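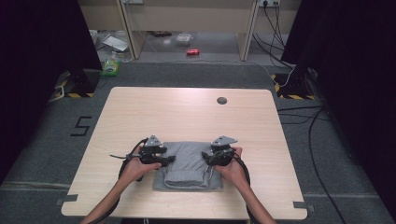
A folded grey garment on a light wood-grain table.

The ginger beer at Forsberg's has been made in the same brick shed since 1882, and for most of that time the recipe was not written down. Lorraine Rutherford, who runs the place now, keeps it on a card above the sink. It calls for fresh ginger, raw sugar, lemons, water and a spoonful from the last batch.

"People expect there to be more to it," she says. "There's a bit of cream of tartar. That's the secret, and I've just told you."

Nernden is a small town with a lot of lemon trees, and in January the fruit comes in faster than anyone can use it. Neighbours leave bags of it by the shed door. Rutherford pays in bottles. Zdzisław Malinowski, whose two trees supply a good share of the summer crop, says he has not bought a soft drink in years.

The work starts at 6 in the morning, before the shed heats up. The ginger is grated with the skin on, then steeped in hot water with half the sugar. Once that has cooled to blood temperature, the starter goes in along with the lemon juice, and the lot is covered with a cloth and left for two days. It's strained, sweetened again and bottled.

The bottling is where home brewers come unstuck. Priya Obi learned this with her first batch, which she left on top of the fridge over a hot week. She lost six bottles and had to repaint part of the ceiling. She now uses plastic bottles, squeezes them each morning, and moves them to the fridge as soon as they feel hard.

Her version is drier than Forsberg's and a good deal hotter. She adds a few black peppercorns to the steeping water and sometimes a strip of lime peel. Over ice it tastes more like something from a bar than a milk bar, and it goes well with dark rum.

Rutherford doesn't mind the competition. She gives away starter to anyone who brings a jar, and there are 37 names in the book she keeps for it. Spyros Spahić has kept his going the longest. He feeds it a teaspoon each of ginger and sugar a day, and his sister-in-law does it when he's away.

For a milder drink, Rutherford suggests topping up a third of a glass with soda water and a few mint leaves. Children tend to like it that way. She drinks hers straight from the bottle, cold, at the end of the shift — usually sitting on the step with the shed door open behind her.

The shed sells by the bottle or the crate until midday. Bring your empties.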